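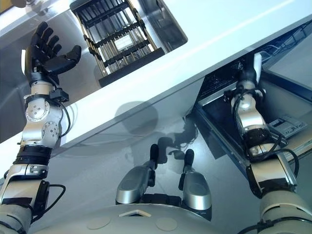 Marthinus Kruger
October

ok thread on hard water bc three people asked me this month. moved to Kolham in spring, kettle was furry inside by summer. Never had this at the old place. First thing I learned - anything metal you leave water sitting on gets the spots. A rack of silver rods down in a recess, like that one, is pretty much a magnet for it. Glossy white tops hide it better but you can feel it with your hand, kind of gritty.

2/ the test strips. cheap, go to the hardware store, dip, wait, match the color. Mine came out 300 ppm. The chart on the packet stops calling it "hard" way before that and goes to "very hard"

3/ called the water company, on hold forever, then a nice woman told me its all well water out here and always has been. Safe to drink. Fine. My shower head disagrees

4/ vinegar. plain white, the big jug. Kettle: half vinegar half water, boil, leave an hour, rinse twice. Shower head: sandwich bag of vinegar, rubber band, overnight. Do NOT do this on marble or any natural stone, it etches. ask me about my moms windowsill 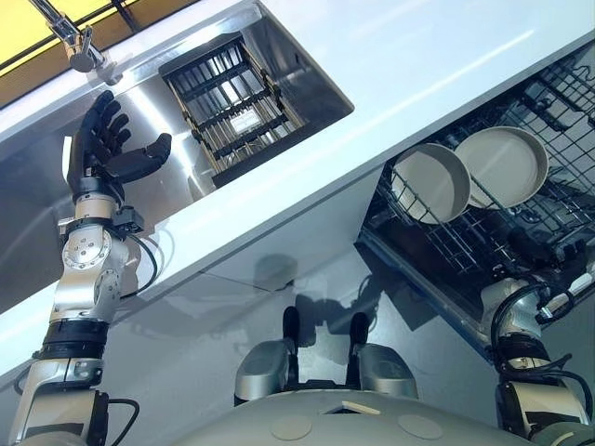
sink, faucet, rack. all the places scale likes best

5/ Lindiwe Mnguni two doors down swears by citric acid instead, the powder, no smell. Tried it. She's right, and it's faster on the kettle. A spoonful is plenty. I used way too much the first time and had to rinse untill my arm hurt

6/ laundry. towels were like cardboard. Less detergent not more, and a cup of vinegar where the softener goes. Took eight washes before the old towels felt like towels again. Lindiwe says check your machine manual first, some of the rubber seals dont like it

7/ softeners. got two quotes. Jultora wanted a fortune plus a service plan. Clernoreck was lower and the guy looked at the pipes before he gave me a price, which I liked. Salt bags are extra either way and they're heavy - think about where you'll store them

8/ haven't signed anything yet. the spot by the water heater is 54 inches high under the shelf and one of the tanks wont fit unless the shelf goes. I like that shelf

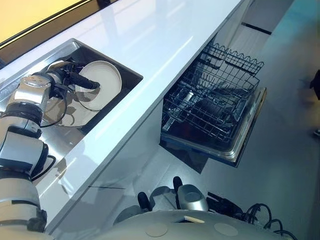

Do I still need to descale the kettle if I get a softener?

Far less often, but keep an eye on it. Once or twice a year should do if the salt is topped up.

9/ last one, strips go off if the tube's left open. mine did. buying more tomorrow and will post the number for the cold tap in the yard too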